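Ploson 4 brings custom Android builds to 40 more phones

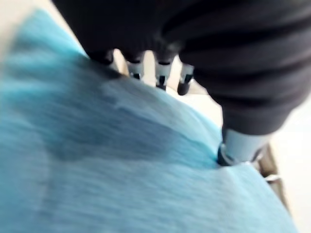
A black robotic hand above soft, light blue fabric.

December 2025

Good news for anyone with an old Android phone in a drawer! Ploson, the free custom build of Android put together by a small group of developers in Rurton, has reached version 4, and it is by far the biggest update the project has put out. The new release adds 40 phones to the supported list, which now stands at 142 models, and many of them stopped getting updates from their makers years ago.

The team has been working on this one since April. Most of that time went into the installer, and it shows. Earlier versions asked you to unlock the bootloader, flash a separate recovery, copy two packages across by hand and hope you had picked the right ones for your model. Version 4 does all of the flashing from a desktop app called Sarmiento, which runs on Windows, Mac and Linux. Plug the phone in, let it read the model number, and it fetches the matching files by itself. You still have to unlock the bootloader (and yes, that still wipes the phone, so back up first), but everything after that is a progress bar.

Root is now a choice you make during setup. Leave it off and you get a clean, light system with no extra apps. Turn it on and you get a permissions screen where every app that asks for root access is listed with the time of its last request. You can allow an app once, allow it until the next restart, or block it for good. It's a lovely bit of design, and people who like to tinker are going to spend a lot of time in there.

Battery life has had attention too. There is a new background limiter that learns which apps you rarely open and holds them back overnight. Testers with older phones have been reporting a much slower drain when the screen is off, and the forum thread on the subject is a fun read if you enjoy graphs. The limiter can be switched off per app, so alarms and messaging apps are safe.

Roughly 2,000 people took part in the public test, most of them through the Amotwood forum, where the project has had its home from the start. Their bug reports led to a long list of fixes: Bluetooth headphones that dropped out during calls, a camera that opened upside down on some tablets, and a keyboard that forgot its language after every restart. That last one had been hanging around since version 2, so there was a lot of cheering when it was finally marked as closed.

A few things are still missing. Phone calls over Wi-Fi don't work on all of the newly added models, and fingerprint unlock is listed as experimental on the older ones. Some banking apps will refuse to open on a rooted phone, whatever build it runs, so check yours before you move your everyday phone over. The full table of what works on which model is on the download page.

If you are on version 3 already, you can update straight from the settings menu and keep your apps and files. Anyone coming from version 2 or earlier needs a fresh install through Sarmiento. The download is free, the source code is up on the project site, and the Amotwood forum has a new section for first-time installers with step-by-step threads for the most popular phones.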